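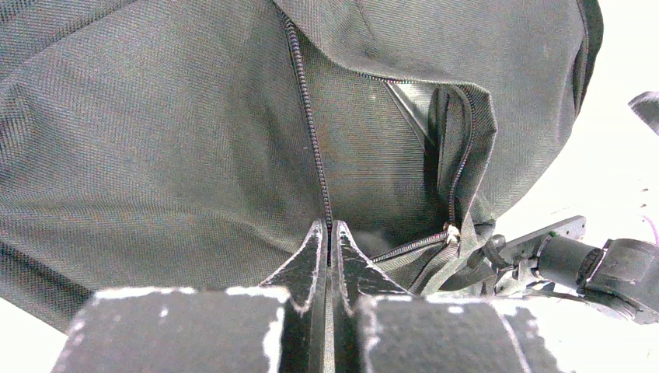 Zips and Fabric Bags: Cleaning, Freeing and Minor Repair

Workshop notes / Bags, covers and soft goods

Contents
Identify the zip first
Cleaning the teeth
Lubricants
A slider that no longer closes the teeth
Jammed fabric
Broken pullers
Coating and seams
Storage
Comments (2)

Most bags that reach the repair bench at Horkent come in with a zip fault, and most of those faults are in the slider. The teeth are usually sound. Replacing a whole zip in a lined bag is an afternoon's work and means unpicking the binding, so it is worth going through the steps on this page before reaching for the seam ripper.

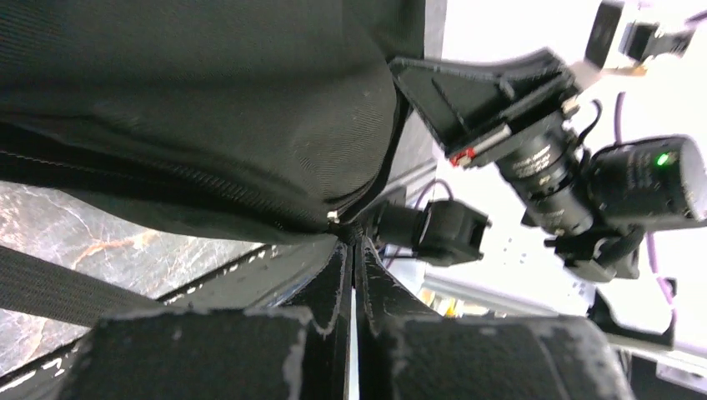 Nneka Ugwu
Bench technician, soft goods

Identify the zip first

Three types turn up in ordinary household use.

Coil. A continuous spiral of nylon or polyester filament sewn or woven to a tape on each side. Flexible, goes round corners well, fitted to nearly all rucksacks, suitcases, cushion covers and tents. In a reverse coil the spiral is on the inside and the outer face looks like flat tape with a fine ridge. Coil will often recover after splitting, provided the filament itself is intact.

Moulded plastic. Separate chunky teeth, each one moulded on to the tape. Common on jackets. A lost tooth in the middle of the run can't be put back.

Metal. Separate teeth clamped to the tape. Found on jeans, older holdalls and leather goods. Subject to corrosion, and the only one of the three where a bent tooth can sometimes be straightened with fine pliers.

The size is normally stamped on the back of the slider as a number: 3, 5, 8 or 10. It corresponds approximately to the width of the closed teeth in millimetres. Write down the whole marking, letters included. A size 5 coil slider will not run properly on a size 5 moulded zip, and sliders for reverse coil differ again from those for standard coil.

Cleaning the teeth

Do this before anything else, including lubrication. Grit held in oil makes a grinding paste.

1. Empty the bag and open every zip fully. Shake it out of doors.
2. Brush along the teeth with a dry, soft toothbrush, both sides of the tape. Work outwards from the slider.
3. Mix a few drops of washing-up liquid into a bowl of lukewarm water. Dip the brush, shake off the excess and go over the teeth again.
4. Wipe with a cloth wrung out in clean water. Repeat until the cloth comes away without suds.
5. Run the slider end to end a few times, then wipe again. A good deal of dirt sits inside the slider and only comes out at this stage.
6. Leave open to dry at room temperature. Not on a radiator.

For salt deposits (beach bags, anything used on a boat) soak the zip in warm fresh water for 15 minutes and brush while it is still submerged. White crust on a metal slider may need a second soak. Diluted white vinegar will shift it but should be rinsed off thoroughly, and it should be kept away from brass and from zinc-plated parts.

Don't put a structured bag in the washing machine. The foam panels hold water, the stiffening board warps, and the drum pulls at the webbing where it is stitched to the body.

Lubricants

Suitable: a zip wax stick, plain candle wax, a dry silicone stick. On metal teeth only, the point of a soft graphite pencil.

Not suitable: cooking oil, general-purpose penetrating oil, petroleum jelly, hand cream. All of these stain fabric, collect dust and go tacky.

Rub the wax lightly along the closed teeth on the outer face, open the zip, rub the inner edge of each side, then run the slider several times. Wipe off what is left on the tape. If the wax is visible there is too much of it. Pencil marks pale fabric and should be kept for dark bags.

Soap is often recommended. It works for a while, then draws damp in and cakes. I use it on dry items that live indoors, such as cushion covers, and nothing else.

A slider that no longer closes the teeth

Symptom: the slider moves freely but the teeth part behind it, either at once or when the bag is loaded. In coil zips this is almost always slider wear. The two plates have spread apart at the back and no longer press the two sides together.

Test. Close the zip with the bag empty and pull gently across it with both hands. If it opens near the slider, the slider is worn. If it opens at the same place every time whatever the slider position, look for a damaged section of coil at that point.

Correction:

1. Move the slider to the open end of its run.
2. Take a pair of small flat-nosed pliers. Place the jaws over the rear half of the slider, on one side only, clear of the central bridge. The rear is the end the closed teeth come out of.
3. Squeeze lightly. The movement wanted is a fraction of a millimetre.
4. Do the same on the other side.
5. Try the zip. Repeat if required, adding very little each time.

Excess pressure will either jam the slider on the tape or crack it. Most sliders are cast zinc alloy and will tolerate one or two corrections in their life. After that the slider should be replaced. Replacement on an open-cornered pocket requires a few stitches to be cut at the end of the zip so that the old slider can be drawn off and the new one fed on. Feed both sides in evenly and restitch the end with doubled thread.

A bag with two sliders on one zip allows a temporary fix. Park the worn slider at the far end and use the good one only.

Jammed fabric

Lining caught in the slider is freed by moving the fabric, and the slider should stay where it is. Hold the slider still, take the trapped fabric between finger and thumb close to the jaw, and draw it sideways at a right angle to the zip. If it won't come, ease the slider back a couple of teeth while keeping tension on the fabric. A blunt darning needle passed between the slider plates will lift a fold that fingers can't reach. Scissors are a last resort.

If it keeps happening, the lining is too loose near the zip. Run a line of small stitches along the lining 5 mm back from the tape. Thin lining fabrics can be held down with a strip of iron-on tape, but check first that the outer fabric will take the heat. Coated nylon will not.

Broken pullers

The puller is the small tab that hangs from the slider. Losing it doesn't affect the slider, and there is no reason to use the bag with a paper clip on it.

Cord: 15 cm of 2 mm polyester cord, folded, looped through the slider bridge and pulled back through itself. Tie off with an overhand knot and seal the ends with a flame.
Split ring: 8 to 10 mm across. Quick, but rattles and can scratch.
Clip-on puller: sold in packs, closes over the bridge. Check that the bridge is whole before buying. If the bridge has snapped, the slider has to be replaced.

On luggage that goes into a hold, keep pullers short. Long ones catch.

Coating and seams

Woven nylon and polyester bags usually have a polyurethane coating on the inner face. When it fails it goes sticky or comes off as flakes. Flaking coating can be brushed off with a stiff dry brush and the residue wiped with isopropyl alcohol, after testing on a hidden area. The bag will then be usable but no longer showerproof. I have not found a brush-on replacement coating that survives folding.

Check the following once or twice a year:

- the stitching where straps enter the body, both faces
- the ends of each zip, where the load concentrates
- binding tape inside the main seam, particularly at the base corners
- webbing edges for fraying; melt loose fibres back with a lighter held well off the surface

For restitching use bonded polyester thread and a size 100 needle. Cotton thread rots in a bag that gets damp. Go back through the existing holes where possible - new holes close to old ones weaken the fabric.

Storage

Store dry, empty and with zips closed, so that the two sides of the coil keep their line. Hang the bag from its grab handle or stand it up. A bag stored flat under other things takes a crease across the zip, and that crease is where the coil will later split. Plastic sacks trap moisture; an old pillowcase will do. Leave the compression straps slack.

Related pages: Re-proofing canvas / Replacing a buckle without sewing / Needle and thread chart

Comments (2)

Yaroslav Shevchuk
Squeezed the slider on a holdall as above and it closed, but it is now stiff for the last few centimetres. Straight zip, size 8 coil. Have I overdone it?

Nneka Ugwu
If it is stiff only at the end, look there first. The stitching across the zip end may be pulling the tapes together, or there is lint packed against the stop. Clean and wax that section. A slider that has been over-tightened is stiff along the full length, and can be opened again slightly with the tip of a flat screwdriver between the plates.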